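Home | Topics | Play and learning materials | Index | Contact

Foam cube

A foam cube is a small block of soft, closed-cell foam, usually dyed a single color through its whole thickness. Foam cubes are used as counters and sorting pieces in classrooms, as building blocks for young children, and as general handling objects wherever something light and quiet is needed. They are normally sold in mixed-color bags and kept in shallow bins or trays.

Material and manufacture

Most foam cubes are made from ethylene-vinyl acetate, known as EVA, the same material found in craft sheets and play mats. The foam is produced in slabs, cut into strips, and then cut again across the strip. Die cutting leaves crisp edges at first, but the edges soften with handling. Some makers tumble the cubes after cutting to take off the sharp corners before packing.

The surface is matte and slightly grippy, which helps cubes stay stacked on a smooth table. Color runs all the way through, so a nick or a worn corner does not show a different shade underneath. Reds and pinks tend to fade sooner than blues when a set is stored near a window.

History

Wooden counting cubes were in use long before foam ones. Foam versions spread when craft foam became cheap, and schools took them up mainly for the noise: a dropped tray of wooden cubes can stop a lesson. The Pasetti company sold an early boxed set of 1052 cubes meant to supply a whole school, with a printed card for each classroom. Smaller bags followed, and the 45-piece bag was for many years the usual size in the Vilteo catalog. Kovačević, a packaging firm, entered the trade by cutting cubes from its own foam offcuts, and its early bags were uneven in color for that reason.

The teacher and writer Witold Gajewski described a set of sorting activities for foam cubes in a pamphlet first handed out at a summer course in Bondudholm in July. It lists 34 activities, almost all of them using no more than 2 containers.

Use in sorting

Sorting is the most common activity. In its simplest form, a mixed group of cubes is placed between two bins and each cube is moved to one bin or the other according to a rule. The rule may be a single color, a pair of colors, or a division such as warm and cool colors. The bins are often colored themselves, and this can be part of the rule or can be ignored — Gajewski recommended saying clearly which one applies before starting.

Bins for this purpose are low-walled so that the contents can be seen from a seated position. A sheet of kraft paper or felt is sometimes laid under the cubes. It marks out the working area, keeps pieces from sliding, and makes pale colors easier to see on a white table. Paper is replaced when it creases badly, as small cubes will tip on a fold.

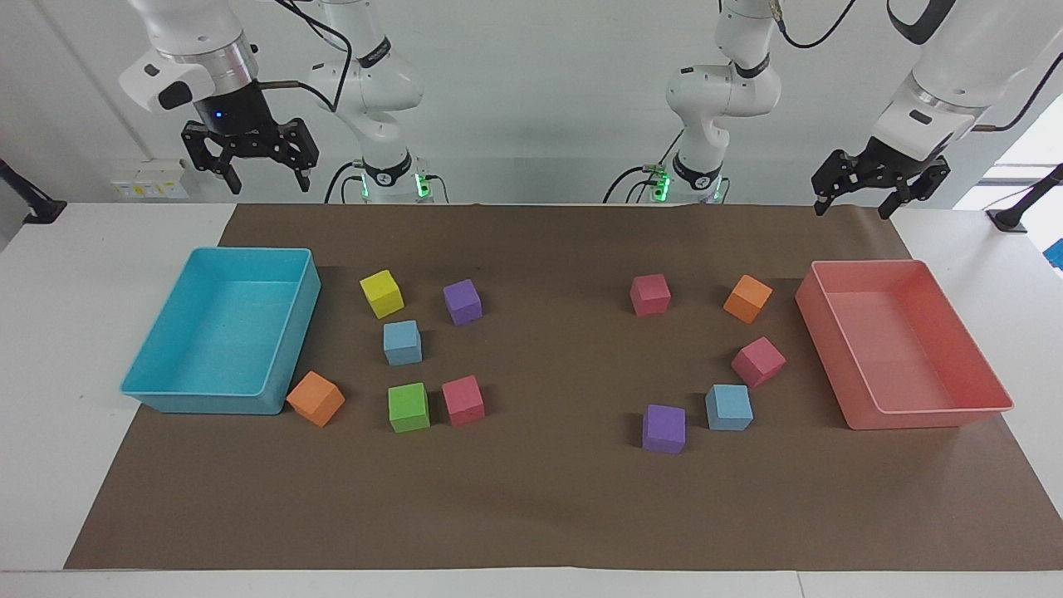
Foam cubes in six colors on brown paper, with an empty light blue bin and an empty salmon-pink bin.

Sets do not always hold equal numbers of each color. Unequal sets are preferred for comparing amounts, while equal sets are easier to check at the end of a session. Closely related shades, such as pink and red, are a frequent source of disagreement, and some suppliers leave one of them out.

Care and storage

Foam cubes are washed by hand in lukewarm water with mild soap and dried on a towel. They should not be put in a clothes dryer. Heavy items left on top of a bag will flatten the cubes, and older foam may not recover its shape. Cubes with pieces bitten or torn out are thrown away.

See also: Counting rods; Pattern blocks; Sorting tray

Last updated 8th March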